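Vendredi 24 novembre 2023

Levé à sept heures, café, puis la liste d'hier soir que je n'ai pas terminée. Il reste le placard de l'entrée et les sacs. Le placard m'a pris presque toute la matinée. J'ai sorti les manteaux, secoué ceux qui en avaient besoin, remis les lourds à gauche. Deux parapluies cassés à jeter. Dans la poche de l'imperméable, un ticket de caisse de juin, de chez Brendetti, pour quatre mètres de tringle que je n'ai toujours pas posée.

Les sacs, c'est plus long que prévu. Il y en a neuf et je m'en sers de trois. J'ai décidé de les vider un par un, de les retourner et de brosser les coutures. Le cabas de Staretitz a la doublure décousue sur un côté – à recoudre ou à donner, je verrai dimanche. Le grand sac de voyage est parti à la cave, avec les couvertures dedans pour gagner de la place.

Pour travailler, j'ai pris le fauteuil rond en rotin. Il est à la bonne hauteur et on y pose les choses sans se baisser jusqu'au plancher. Le tressage du siège est plus clair que le tour, je devrais le passer à l'huile un de ces jours. Les miettes passent à travers les vides et finissent sur les lames, il faut balayer après. Je garde quand même cette méthode, la table est prise par les papiers de l'assurance Kalogeropoulos, qui attendent depuis lundi.

À midi, soupe et pain. Un peu de pluie, fenêtre fermée. J'ai appelé pour la chaudière, on me rappelle mardi – on verra bien.

L'après-midi, suite des sacs. Le Puma noir, je le garde. Il est simple, en tissu mat, et il va avec tout. Je l'ai mis de côté pour la piscine, avec la serviette et le cadenas à préparer ce soir.

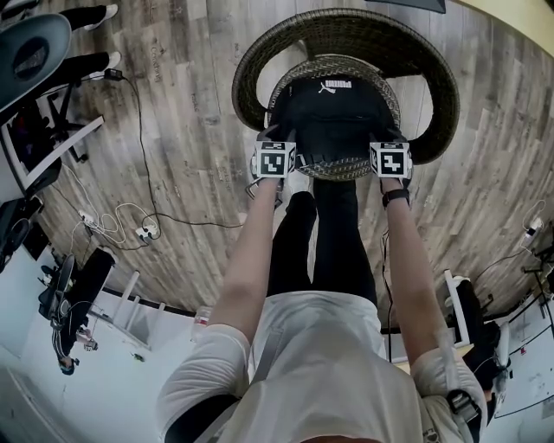

Soir

Balayé sous le fauteuil. Serviette prête, cadenas introuvable. Les sacs à donner sont près de la porte, dans un carton Brudwood. Couché tôt.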